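August, a little after nine in the evening

Still buzzing, so I'm writing this down before I sleep. Second week with the simulator at Mestura and I finally get why Guðlaug pushed so hard for it. We've got the whole kitchen station on screen now, oven and arm and table, and I spent the entire afternoon in there without burning a finger or scratching a thing. I saved two views to paste in because I know I'll want to look back at them.
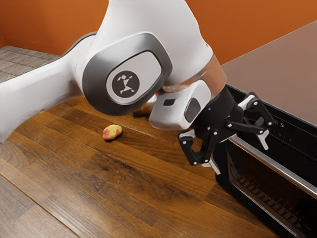
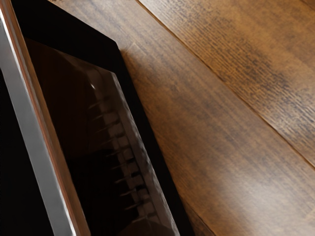 Mestura kitchen station in the simulator: first the arm reaching over by the oven, then a close view with the wood of the table.

I should explain to future me what the fuss is. For as long as I've been at the test kitchen, my job on oven days was to open the door, put the tray in, close the door, wait, open the door, take it out, write it down. We did 277 door cycles on the Prestgate job last winter and I did most of them, and my right shoulder knew it until April. I liked the writing down part. I liked noticing that a seal was getting tired before the numbers showed it. The door part I would happily never do again, and the plan now is that I won't have to!

So the way it goes is that we try out the reach in the simulator first, and only when we're happy does any of it move over to the real bench downstairs. Today was all about the approach. How high does the arm come in, how far apart do the fingers stay, what does the wrist do when it gets near the handle. I must have changed the approach angle a hundred times. Change it, run it, groan, change it again. Then I had a run where it came in over the tabletop so nicely that I said "oh, hello" out loud and the whole row of desks looked up.

What surprised me is how much of what I know is useful. I'd been a bit scared of that, if I'm truthful with my own diary. When the Afolabi people came in the spring to talk about the arm, I sat at the back and counted the words I didn't know and thought, well, that's me finished. But today Guðlaug asked how I pull a handle when the tray inside is heavy, and I stood there in the middle of the office pulling at the air. You don't go straight back. You start low and let the door do the work, and you give it a tiny pause. Guðlaug wrote it all down and then we put it in. My pause! It's in the settings as a number, 640 milliseconds, and I'm sillier about that than I should be.

Things are changing though and I don't want to pretend they aren't. Oven days used to be loud. There were always 3 of us down there with the radio on, arguing about lunch, and now the others are split between the bench and the packing room and I'm upstairs at a screen with headphones. I miss the radio. I said so at the catch-up and we agreed on two mornings a week when everyone is downstairs together, screens off. The new schedule also means no more early starts for me on Prestgate weeks, and I slept until seven today like a queen.

The bosses at Wilevbridge told us in writing that hours stay the same through the trial. I've put the letter in the drawer with my contract. I believe them, mostly, and I feel better having it on paper.

My eyes are tired in a new way. Shoulder is fine. Must ask about a better chair, and must remember to look out of the window now and then, because I looked up at one point and it was ten past four and I hadn't eaten my sandwich.

Tomorrow I want to work on closing the door. Everybody thinks opening is the hard one, but closing is where people slam things, me included. Guðlaug says we can have up to 2 hours before the station is needed for something else. I've got a page of ideas already, half of them in pencil on the back of the bus timetable.

Oh, and buy stamps.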